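Print this message | E-mail this message

Subject: Re: Skuncombe open day, simulation room
From: Vimala Marar

Hello all,

I went to the Skuncombe open day on Monday with two others from the Brudley group. Most of the afternoon was spent in the simulation room, where they practise grasps on screen before anything is tried on a real arm. Two views from the gripper's side, the first with open fingers and the second with a white object held between them:
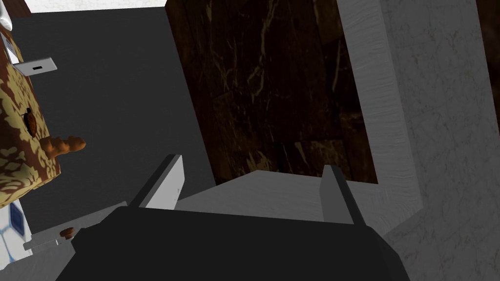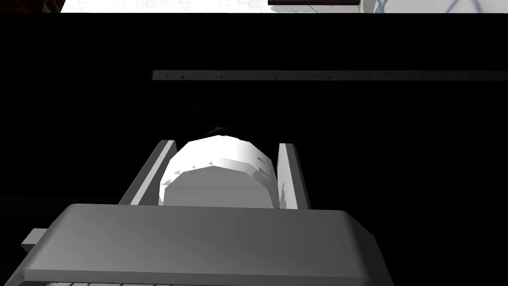 Jitendra Agarwal wrote earlier on the list:

> I can see the use of a simulator for checking reach, but I have
> never trusted one for contact. Our fingers slip on anything
> smooth, and the model said they wouldn't. Did they say how many
> of their simulated grasps hold up on the real arm? And do they
> change the surfaces between runs, or is it the same room each time?

Jitendra, I asked both. The last batch was 1308 grasps in simulation. They picked 26 of those to repeat on the real arm and 17 held. They were quite open that this is a small sample and that friction is where most of the failures came from. One of the staff agreed with you about smooth objects.

As for the surfaces, yes, they swap the textures on the worktops and walls between batches — sometimes for quite unlikely ones. Object positions are changed as well. Lighting was left alone until May and is now varied too.

The Boersma controller was meant to be shown at three o'clock but the session was dropped, so I have nothing to report on that. The handout has the settings they use, and I can post a copy to anyone who wants one.

Drolludville have a similar day planned. I don't have the date yet.

Vimala

Print this message | E-mail this message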